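Part 2: Getting the Plolero Up and Running

I've set up this little countertop dishwasher in three kitchens now (mine, my sister's, and the break room at the Dolbridge office), and the booklet in the box skips half of what you want to know. So this is my version. It covers the 3755 model, the one with the side tank. If you have the older one with the round door handle, steps 4 and 5 won't match, but the rest should.

Before you start

Clear a spot on the counter that's 18 inches deep and close to the sink. Check it with a tape measure, because the door swings down and forward and needs room of its own. You'll also want a pitcher, a towel you don't care about, and a flat screwdriver.

Pick out what you're going to wash first, too. I like to use light, colorful plastic stuff for the first couple of loads and leave the good glasses in the cupboard till I trust the thing. Turn each piece over and look for a dishwasher mark. If there isn't one, wash it by hand. 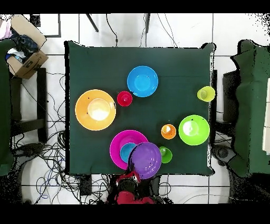
Unpacking and placing

1. Lay the box on its back, cut the straps, and slide the machine out. Please don't lift it by the door! Urs Imhof did that with ours and we had to order a new hinge from McAlister, and it took until September to show up.

2. Open the door and pull out everything that's inside: the basket, the drain hose, the funnel, the small bag of clips. There's a foam block tucked under the bottom rack that is very easy to miss. Take that out too.

3. Set the machine on the counter and push down on each top corner. If it rocks, turn the front feet with your fingers until it quits. The back feet don't adjust, so do all your leveling from the front.

Note: leave a hand's width behind it for the hose. More if your outlet is back there.

Hooking up the drain

4. Push the hose onto the gray spout at the back until it won't go any farther, then slide the clip over it. The clip is stiff the first time. I squeeze it with the towel wrapped around my fingers.

5. Run the other end into the sink. It has to go downhill the whole way, with no loop sagging behind the machine. The suction cup that comes with it is fine on a steel sink and pretty hopeless on anything textured -- I ended up using a binder clip on the faucet base, and it's been there ever since.

Caution: don't drop the hose end into a sink full of water. It can pull dirty water back up into the tub, and then you get to run the whole cycle again.

Loading the racks

6. Bowls go on the bottom rack, tilted forward, open side facing the center. Cups go upside down on the top. The spray arm is short on this model and it only throws water so far, so anything tucked in a back corner comes out with the same oatmeal it went in with.

Nested pieces won't get clean. I know it's tempting, especially with kids' dishes that fit together so nicely. Save the stacking for the cupboard.

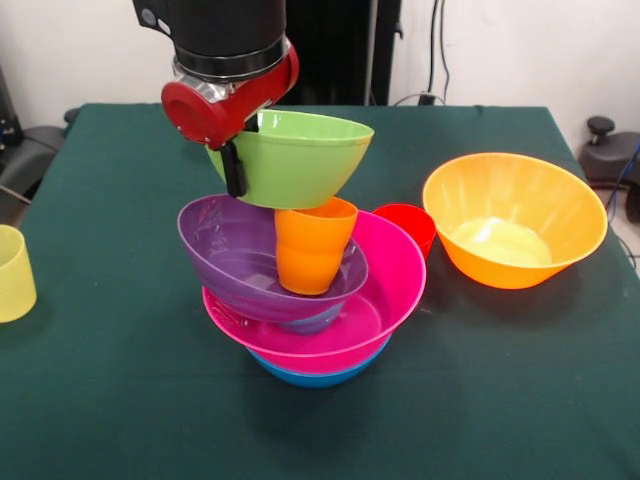 Put the heavier things in last and keep them toward the front, where you can reach them without bumping everything else. Very light cups like to flip over and fill with water, so I wedge them between two bowls or use the clips from the little bag. Two clips per cup is plenty.

7. Reach in and spin the spray arm by hand. If it knocks against something, move that something. Do this every time, not just the first time. It's two seconds!

Filling the tank and running a rinse

8. Open the flap on the side, put in the funnel, and pour slowly until the float pops up. Stop there. The tank holds a bit more than the float lets on, and I know that because I mopped it up.

9. Close the door until it clicks twice. One click means it's only resting on the latch, and the start light will blink at you.

10. For the very first run, use no soap at all. Hold the Quick button until it beeps and let it go. You'll hear a hum, then a rattle, then a long quiet stretch where you'll think it has died. Give it time, it's just heating.

11. When it beeps at the end, open the door a crack and wait before you reach in. The steam comes straight up at your face.

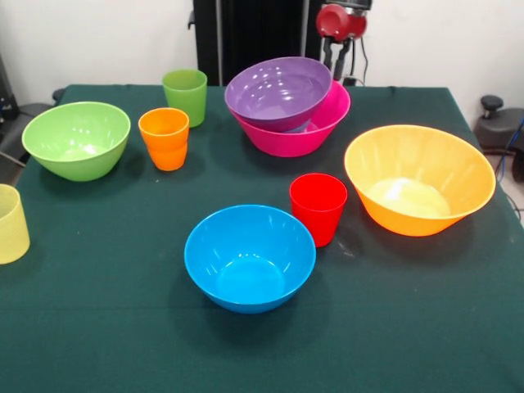
Plastic holds onto little drops a lot longer than china does, and the Normal cycle doesn't really help with that. I take the pieces out, give each one a shake over the sink, and spread them out on a cloth for a while before they get put away. If you'd sooner have the machine do the work, press Dry after the last beep and it'll blow warm air until you stop it.

Picking a cycle

Normal takes 92 minutes and it's what I use for dinner dishes. Quick is for things that were barely dirty to begin with. Glass is gentle and cooler, and it's also the one I'd pick for any thin plastic. Delwyn Cartwright swears by Heavy for everything, but she also had a lid come out shaped like a potato chip, so make of that what you will.

Soap: half a tablet. A whole one makes so much foam it'll creep out under the door. I buy the Musby powder and use one level teaspoon.

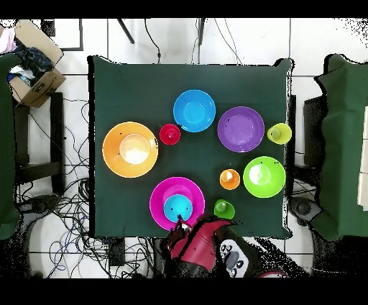
One more thing on sizes. Wide bowls eat up the bottom rack fast, and on this machine you're better off doing two small loads than jamming it. I run the big ones at lunch with a few cups on top and save the plates for the evening.

If the screen shows E1183

That's the drain code, and it's nearly always the hose. Unplug the machine, straighten the hose, check that nothing is stuck in the filter (twist it left and lift), then plug it back in and hold Start until the code clears. If it comes back on the next run, see Part 4 for how to get the back panel off.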